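## Wrist cam: fixed mount vs swivel, which one are you keeping

**olaia_s**
Day 2 of swapping mounts on the white arm. Grab from the wrist cam, Rovalell fixed bracket:

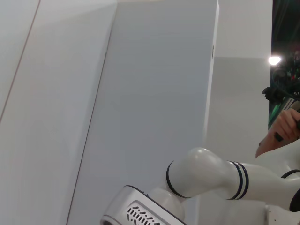
*Wrist cam view – gray panels, own arm at lower right, hand on a black handle or controller at the right edge*

Problem is obvious I think. Way too much arm and gripper housing, hardly any work area. Anyone running the Trikska swivel on a similar setup?

**tri_lo**
Yep, since March. Swivel is better for framing but it creeps. Had to re-tighten after 57 cycles. Fixed one never moved on me.

**nhan.m**
Disagree, creep is a torque thing. Use the longer screws. Mine hasnt budged.

Also that bright light at upper right is going to wreck your auto exposure. Lock it before you compare anything.

**olaia_s**
Exposure was on auto, yeah. Will lock and redo.

**sang_hau**
Not sure the mount is the issue?? You could just crop. I crop the bottom 14 percent on ours and the gripper vents are gone, policy trains fine.

**tri_lo**
Crop doesn't help with the arm links though, those come way up the right side. And you lose pixels where the fingers would be.

**sang_hau**
Fair. Depends what pose she's in tho, that one looks all wall. Point it at a table and then judge.

**nhan.m**
^ this. Same pose, both mounts, or the comparison is useless.

**olaia_s**
Ok ok. Plan: 5 poses, exposure locked, Rovalell then Trikska. Keeping the same handle for teleop so only teh mount changes. Will post the grabs in this thread.

**tri_lo**
Mark the swivel with a paint pen before you start – then you'll see if it slips.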